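Tue 9 May

Zevura, right arm, unplanned stop no. 3

Writing this up before Upendo gets in, so that there is one version of it and it is mine.

What happened: arm was in the standing rest pose, hand out over the carpet, fingers slightly curled, no task loaded. I was at the desk with a sandwich. Wrist joint began a slow roll outward by itself, got a few degrees along, then snapped back hard enough that I heard it across the room. Did that twice more. I hit the stop on the third one. Controller log says the wrist was "holding position" the entire time, which is a generous reading.

No one near the arm, nothing hit. I'm still calling it a safety matter. With the drives on, we lean in past that hand to get at the cables, and we do it every day, me included.

First theory (Renato's, by phone, with great confidence): loose fastener at the wrist. Powered down, waited the full 60 seconds, put a driver on both of the heads you can get at from outside, the big bolt in its recess and the small screw near the lower edge. Neither moved. Renato says they could still be loose "inside." I have asked him what that means.
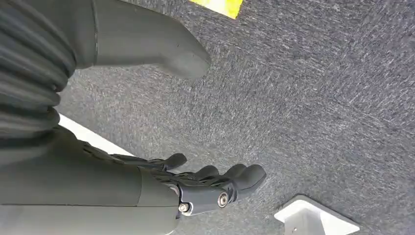 What it was, as far as I can tell

Wrist encoder cable. Flexed it by hand near the connector with the drives off and watched the raw angle jump by almost 2000 counts, then come back as if nothing had been said. The controller sees the jump, believes it, moves the wrist to correct, the reading comes back, and it corrects the correction. The Skondmont filter is supposed to throw out jumps like that. It was switched off in September, by a person with my login, to chase a lag problem that came to nothing.

Done today
Filter back on. Lag is the same as without it, so that was well spent.
Cable taped to take the strain off the connector. Ugly, temporary, dated.
Ran the rest pose for 5 minutes from behind the desk. No roll. I don't count this as fixed.

To do
New cable from Furukawa, the long one. We ordered the short one last time and it's why this one is tight.
Ask Jurnon whether the fault latch should trip on an encoder jump. I think it should and they will say it's a setting.
Check the left arm. Same cable, same age.
Drives off before reaching past the hand. Upendo, I know you said this already.

Tape gets looked at every morning until the cable comes. Renato wants the wrist opened up anyway. He can do it on his own day.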